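# Garment Handling Service: Gallery

Oltlow supplies and supports a two-arm garment handling service for organisations that sort, fold or prepare clothing. The service is offered under the name Fludero and comprises the arms, the grippers, the cameras, the control software and a period of supervised operation on the customer's own premises. The pages in this section are intended for those who are considering the service and would like to see the work itself before requesting a proposal.

The gallery should be read together with the service outline, which sets out the terms of supply in full. The notes between the pictures cover the questions most often put to us by laundries, hire shops and sports clubs. Page last revised May 15, 2021.

## Gripping at the edge of the cloth

Clothing is among the harder things to pass to a machine. A carton keeps its shape when it is lifted; a shirt does not, and the place where it is taken hold of decides much of what follows. Fludero therefore works with a narrow two-finger gripper on each arm. The fingers are tapered so that they can close on a small amount of fabric and leave the remainder of the garment where it lies.
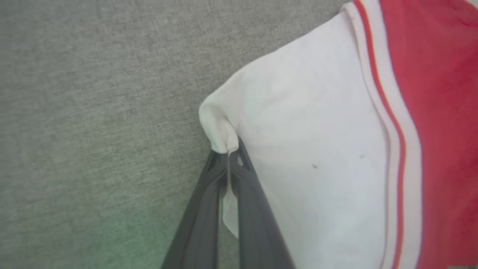 A camera is carried close to each gripper and looks along the fingers towards the cloth. The operator is able to follow this view on a screen at any time during a session, and may pause the arms from the same screen. Recordings remain the property of the customer. They are kept on the customer's own equipment unless a written request is made for Oltlow to review them.

Customers frequently ask whether the grippers may be used on trims, ribbing and printed areas. The service outline permits all three. We do ask that garments with loose beads, open pins or exposed hooks be set aside, and that pockets be emptied beforehand in the usual way.

## Garments as they arrive

Many handling systems require each item to be laid flat, or hung, before work can begin. This places the most tiresome part of the task back on the staff. Under our standard terms a garment may be presented as it comes from the basket, one item at a time, with no particular side facing upwards. The customer need not provide a special table – a plain, level, padded surface is acceptable, provided that it does not shift under light pressure and that its colour can be told apart from the clothing.

The surface should stand clear of passing traffic. Our installers will agree its position with the customer at the first visit and will mark the floor accordingly. Power is taken from an ordinary wall socket, and no changes to the building are normally needed.

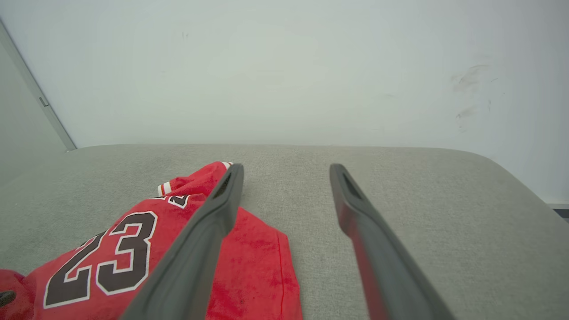
*Red jersey, number 23, with both fingers of the gripper open. View from the wrist camera.*

Sportswear forms a large share of the enquiries we receive. Team kit is washed often, returned in mixed heaps and must be sorted by number before it is handed out again. Montecinos, a kit hire firm that has taken the service on trial since April, asked that numbered shirts be given their own settings, and these are now included in the standard package without further charge. The settings may be adjusted by the customer's own staff once they have completed the operator's course.

The course lasts 2 days and is held on site. It covers starting and stopping the arms, clearing a dropped or tangled garment, cleaning the fingers and reading the session log. Written notes are left with the customer, and a place may be reserved for a replacement member of staff at a later date. No earlier knowledge of robotics is expected.

## Working with two arms

Each installation has 2 arms, and these are supplied as a pair. A single arm can lift a garment or draw it across a surface, but opening one out generally calls for a second point of contact. The arms are controlled together by the Plosulus software, which is licensed with the service and may not be purchased separately.

The software allows three manners of working. In the first, a trained operator guides both arms directly. In the second, the operator approves each movement before it is made. In the third, the arms proceed without approval, and the operator attends to exceptions. New customers begin with the first and move on by agreement with our support staff. Some prefer to remain with direct guidance for delicate or costly items, and the terms allow for this. 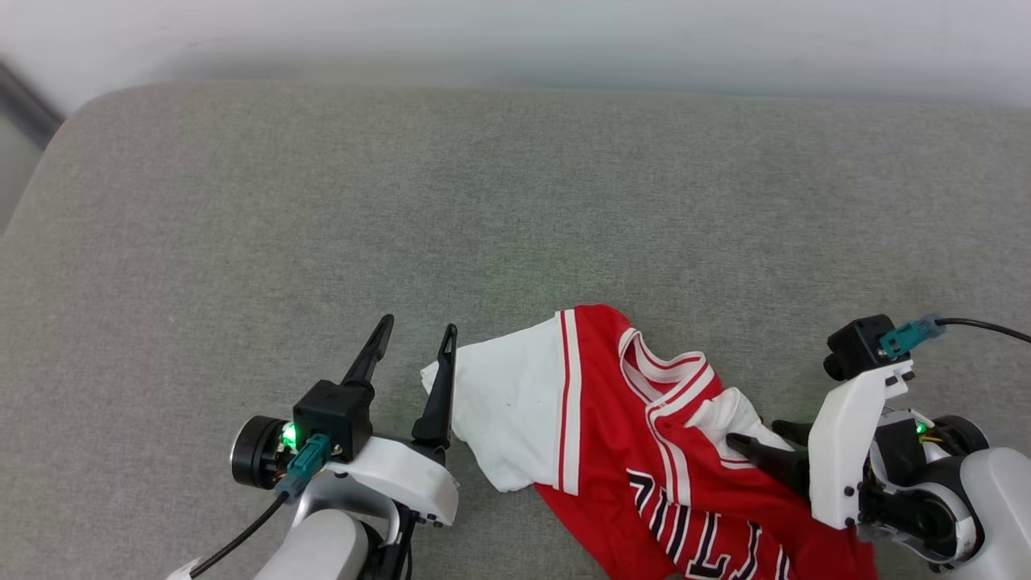 ## Terms of the trial period

A trial runs for 60 days from the completion of installation. During this time Oltlow makes 4 support visits, the dates of which are settled in advance with the customer. Additional visits can be arranged at the rate given in the service outline.

The following are included in the trial:

- delivery, fitting and removal of both arms
- the software licence and any updates issued during the period
- the operator's course and written notes
- spare gripper fingers, to be fitted by our staff or by a trained operator

The customer is asked to provide the working surface, a clean and well-lit room, and one member of staff who can be reached by our support desk during working hours. Even lighting is preferred to strong lamps, and direct sun on the working surface should be avoided. Blinds are sufficient in most rooms.

Insurance for the equipment is arranged by Oltlow for the length of the trial. Responsibility for the garments remains with the customer, and we advise that items of particular value be left out of the first sessions.

## Requests and further viewing

Demonstrations are held by appointment. Visitors are welcome to bring their own garments, which will be handled in their presence and returned at the end of the appointment. Parties should state in advance the types of clothing they wish to see tried – knitted items, shirts, towelling and so on – so that suitable settings can be prepared.

Requests for a demonstration, for the service outline or for permission to reproduce pictures from this gallery should be sent in writing to the Oltlow enquiries desk, marked "Fludero".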